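Tandden forum › Motion and control › Latch task: arm stalls before the grasp

slatrail
Posted in March, 22:14

Two-arm base in sim, cabinet with a pair of doors, latch at the seam. The policy outputs end effector deltas, and a Prernelum IK layer turns those into joint targets. The base parks itself, the arms come up, and then the commanded pose and the actual pose drift apart until the episode times out at 300 steps. It happens on most seeds with the white and orange doors.
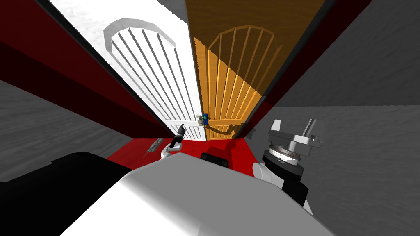 Controller gains are stock. I have tried doubling the position stiffness and it changes nothing apart from some ringing at the elbow. No contact reported on either arm in the steps before the stall. Logs show the IK returning "converged" every time, and I don't believe it.

kettlegrid
22:41

"Converged" in Prernelum only means the step size fell below tolerance. It says nothing about the residual. Print the residual. If it sits at a few centimetres you are against a joint limit and the solver has given up politely.

slatrail
22:58

Residual is 4 cm on the left arm and climbing. Right arm is fine. So the base is parked too far out?

kettlegrid
23:05

Too far out or badly turned. Either way it is a base placement problem and the arm gains should go back to stock.

moth_and_bolt
23:20

I disagree that it's only placement. We had the same symptom with the base well inside reach. The delta targets were being added to the last commanded pose instead of the last measured one, so the error wound up until the target was somewhere behind the door. Check which one your wrapper uses before you move anything. Wrist view from one of our runs, fingers apart and the knob above the gap, placement plainly not the trouble:

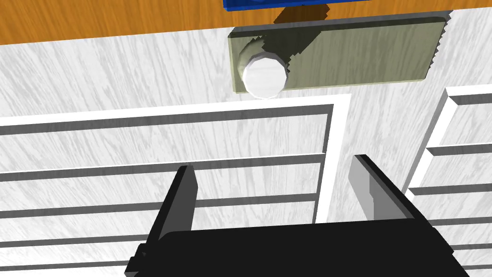
moth_and_bolt | Member | Posts: 264
Runs Joreo and Stelmakh side by side, trusts neither

With the measured pose as reference the windup went away at once. The price is a bit of sag under gravity, as each step starts from wherever the arm has drooped to. We clamp the command to within 2 cm of measured and keep the commanded reference otherwise. That gives you most of both.

kettlegrid
23:34

Clamping hides it. If the target is unreachable, the clamp gives you an arm that sits still 2 cm short and a log that looks healthy.

moth_and_bolt
23:39

A log that looks healthy and a counter on the clamp. Ours raises a flag if it saturates for ten steps running.

slatrail
00:12

Wrapper uses commanded. I added the clamp and ran the batch again, 2000 episodes. Timeouts are well down but there is a second group left over, where the gripper ends up low beside the panel and never turns towards the latch.

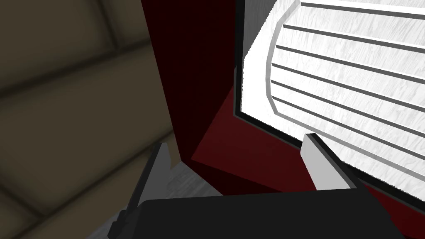
In those the clamp hardly ever saturates, so the arm is going where it is told. I'm now looking at the target itself. Seed 3359 is the cleanest one to replay if anybody wants the config.

kettlegrid
00:20

Then it's perception or the frame transform. Feed it the true handle pose from the simulator and see if the group disappears. Also log the base yaw at the moment you cache the handle pose — if you cache before the base has settled, everything after is rotated by whatever was left.

slatrail
00:31

Cached on the first step. Moving it now.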